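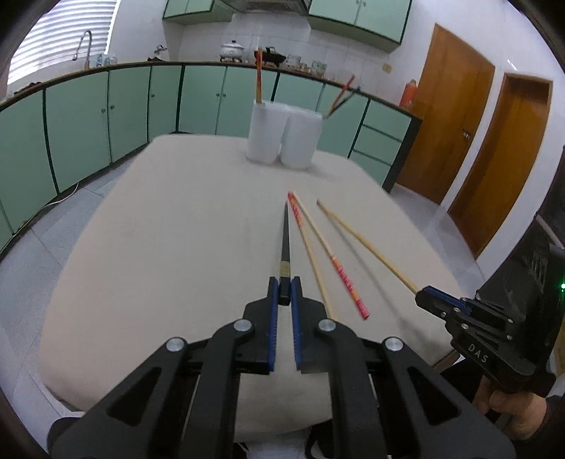

Cornel Bratu thinks I was unfair to Penport last week and that the ending only works if you've been watching the brother from the start. So I watched it again last night. Some thoughts, in several posts.

Spoilers from the fourth post on.

For anyone who missed it: Penport is a thriller set in a ferry town out of season. A woman called Marta comes home to sell her mother's house and finds 28 letters under the stairs, all addressed to a man who drowned before they were written. It runs 160 minutes.

I said it was too long and I still say so. The whole trip to Skurkton could go. She drives there, talks to a solicitor, drives back, and the only thing she learns is a date we already saw on the headstone.

Right, spoilers. The brother wrote the letters. First time round I thought this came from nowhere. Cornel is correct that it doesn't. He's left-handed in the breakfast scene and the ink is smudged on every page they show us.

He also calls the drowned man "Belkadi" at the funeral tea, when everyone else is still using the false name. I missed that completely. It's said over the noise of the kettle -- I had to put the subtitles on.

So the clues are fair. My problem now is with Marta. She reads those letters for most of the film and never once compares the writing with the birthday card on her own fridge. We get a close-up of the card 15 minutes in. She's meant to be a proofreader.

Annick Paquette asked whether she's avoiding it on purpose. Could be. There is a moment on the slipway where she starts a question and drops it. But the script doesn't come back to it, and one dropped question isn't much to hang a whole reading on.

The sound is better than I gave it credit for. Long stretches with only wind and the car park barrier going up and down.

I've moved it from two stars to 3 out of five. Still wouldn't sit through Skurkton again -- I'd skip straight to the slipway.

Cornel, your turn to rewatch something. You were very rude about the lighthouse one.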